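Notes for the lids talk, Birnerlow community kitchen evening, December 18, 2018
Speaker: Retno Pattinasarany
Running time: 20 minutes, plus questions

## Before I start

Put the cloth bag of lids on the front table. Ask people to keep their coats off the chairs at the side, I need to walk up and down. Water! I always forget water.

## Opening

Hello everyone, and thank you for coming to hear a person talk about lids. I mean it, I'm so happy there are this many of you. When I told my sister what I was speaking on, she asked if that was the title or the punch line.

Start with the question: how many of you have a pot at home with no lid, or a lid with no pot? (Wait for hands. There will be a lot of hands.)

My own story. Last November I moved into the flat on Clalidden Street, and I unpacked the kitchen boxes in the order they came off the truck. By the end of the evening I had every pot on the counter and a stack of lids that fit almost none of them. I sat down on the floor and tried them one by one, and I had a wonderful time. I know how that sounds. But I'd been cooking with these things for years and I had never once looked at them properly.

## Knobs and handles

Pass the bag around now, so people have something in their hands while I talk.

Ask everyone to pick up their lid by the knob, then put it down, then pick it up by the rim. Feels completely different, doesn't it? A tall knob gives you room for your fingers, or for a folded towel. A low, round one looks neat in the cupboard and stacks better, but you end up pinching it. My grandmother's lids all had tall knobs, and she could lift one with two fingers while talking over her shoulder to somebody in the yard.

Tell the cork story here if the room is warm (the wine cork pushed under the handle of the old enamel lid, which stayed there for years and which I still miss).

Then the side handles on the pot. Loops on both sides mean two hands and a level carry, and I love them for soup. My rule at home is to turn the loops so that one faces me and one faces away when I set a pot down. Other people like them left and right. Take a quick show of hands, it gets people going — the Majimbun group argued over it for ages and I had to cut my last section.

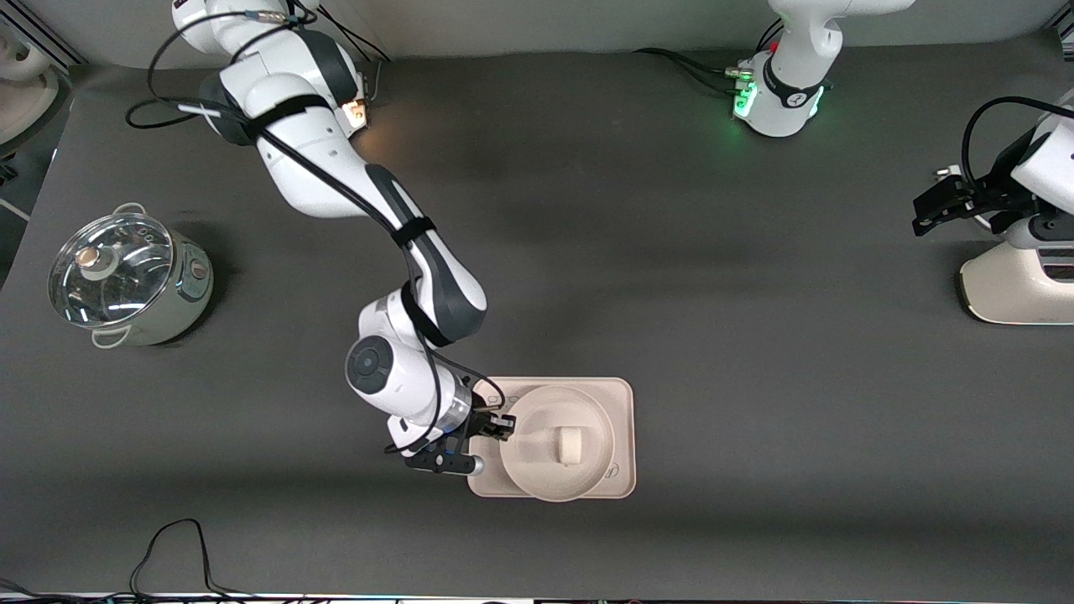 ## Glass or solid

Now for the big one. Glass lids let you look in without lifting, and for rice that's a joy. I used to lift the lid every few minutes, and my rice was terrible, and I blamed the rice. With glass I can stand there and stare as much as I want and leave it alone.

Solid lids have their fans too, and I'm half one of them. They're easier to store on edge, I don't mind knocking them together, and a flat one makes a decent spoon rest. Say this slowly, because somebody always wants to write it down: check what the maker says before you put any lid in the oven. Knob and rim count as much as the middle.

A word on vent holes. Mine used to get gummed up with starch, and I cleaned them with a toothpick after every pot of beans. A soft baby bottle brush does it faster.

## Where to keep them

Three ways I've tried:

- Upside down on their own pots. Saves space, but a tall knob fills the pot.
- On edge in a dish rack inside the cupboard. My favorite by a mile.
- On hooks behind the door. Looked lovely, and rattled every time I came home.

Mention the Sumumeck swap shelf. You bring the lids that fit nothing, you take one that fits something, and you measure your pot across the top, inside the rim, before you leave the house. Bring string if you don't have a tape measure. I came home with a perfect match for my bean pot and told everyone on the bus.

## Trying it out

Get people up in pairs. One closes their eyes, the other hands them a lid, and they say what kind of pot it's from. Leave plenty of time, as this part gets loud and it's the best bit of the evening.

Collect the bag. Count nothing, just look for the little blue one, it goes back to my neighbor.

Questions, then tea. The kettle is in the back kitchen, second shelf.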